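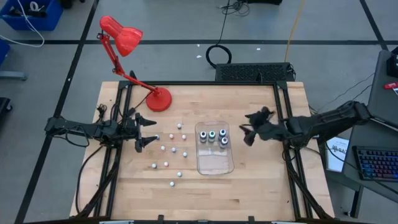 Posted in: Robotics > Learning & Control > Bimanual

kaimal_i
ok so first numbers from the pill-sorting runs at Nenthorpe. Two arms, one policy, 85 demos. Second policy trained on the same 85 plus 20 "recovery" demos where we start from a bad grasp on purpose. Recovery one wins on small parts, not even close. Writeup in August if Jalen lets me

tulles_gate
how many eval trials tho

kaimal_i
23 each. I know

tulles_gate
23 is nothing. And you gave one policy more data – so is it recovery or just more demos? Need 20 extra normal ones as a control

jbrannigan
Jalen here, same lab. Agree on the control, I said this last week. Disagree that 23 is nothing, the failures look differnt. Baseline closes on air and keeps going to the vial. Recovery one backs off and tries again

quintanilla85
does the lamp stay put between trials? we had a policy on Forura that fell apart when somebody nudged a light. 3,000 steps of fine tuning to get it back

kaimal_i
lamp doesnt move. havent tested moving it. should

tulles_gate
fine but "wins, not even close" is a big claim w/o the control. would edit the first post

kaimal_i
leaving it, but will run the 20 normal demos and post both. Scatter gets redone by hand every trial so that part is noisy too

jbrannigan
use a fixed set of layouts. pls

Last updated: Wednesday, June 6, 2018
Contact us | Forum rules | Back to top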